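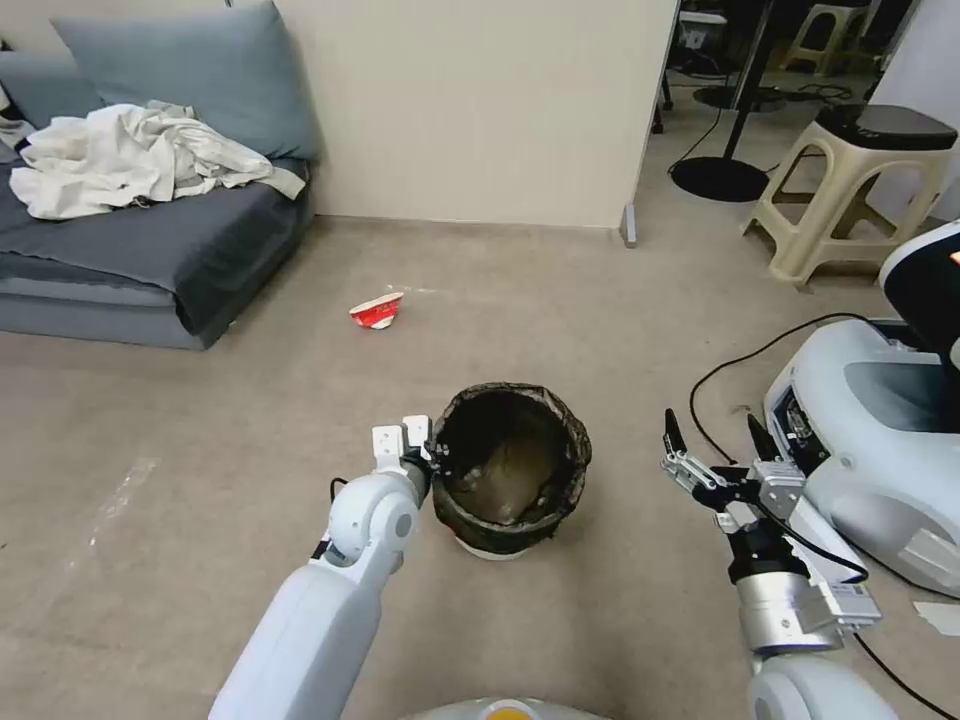 Two arms, one wastebasket, one paper cup on the floor.

Software engineer, manipulation planning (Gosulum)

Our planner does well on paper. We don't put much faith in paper. Over 451 logged runs, too many failures got filed as "perception" when no one had checked the planner, and we'd like that to stop.

You would own the planning code for both arms, plus the replay tools we use to argue about it. C++ and Python, 5 years or so of either. Experience with cables getting in the way is welcome – so is a low opinion of demo videos.

It's 40 hours a week, on site, starting in September. Please don't send a cover letter about the future of robotics. Send Hina Talpur a CV and a page on something you built that didn't work.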